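Stilside Room Set for Mobile Manipulation
Prinstead simulation catalog, home interiors

Stilside is a set of furnished indoor rooms for training and testing mobile robots in simulation. It is sold as a yearly license and loads in the Chin simulator, version 4 or later. Each room comes with collision meshes, surface labels and a floor map for the path planner.
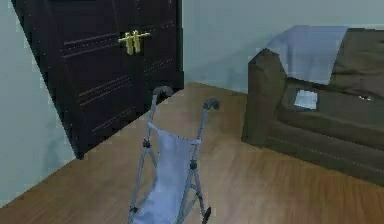
Catalog issue 428, page 70

Large items such as strollers, sofas and double doors are separate assets. They can be moved, swapped or removed from the room file before a run. Thin tubes and handles keep their own collision shapes, so a planner that treats a stroller as a solid box will give different results from one that reads the full mesh.

Table items are placed from a seed number. Use the same seed to repeat a layout exactly. 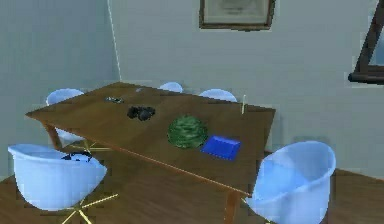

Mass and friction values are stored per object in a plain text file and can be edited by hand. Default values were set by Houda Tawfik at our Ivimthorpe office and last revised in August. Chairs are movable by default – set the fixed flag if the base should not push them.

Camera output is color, depth and segmentation. Low-resolution color is the default for training runs. See-through surfaces are drawn in color but left out of depth, and users who rely on depth alone should test for this early.
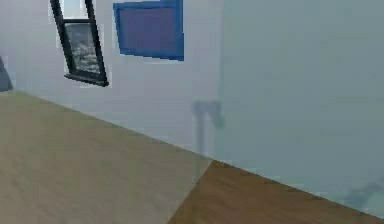

Camera height and tilt are set in the robot file and are not part of the room. Order code 3701 covers all rooms, one year of updates and email support. Questions about bulk seats go to Hazem Saber in sales. 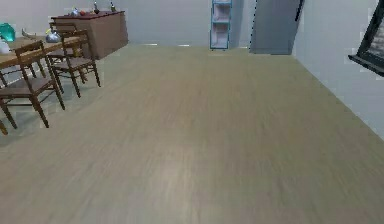

Can I add my own furniture to a room?
Import a mesh with the asset tool, give it a mass and a label, then rebuild the floor map. The planner will not see the new item until the map is rebuilt.

Page updated April 2020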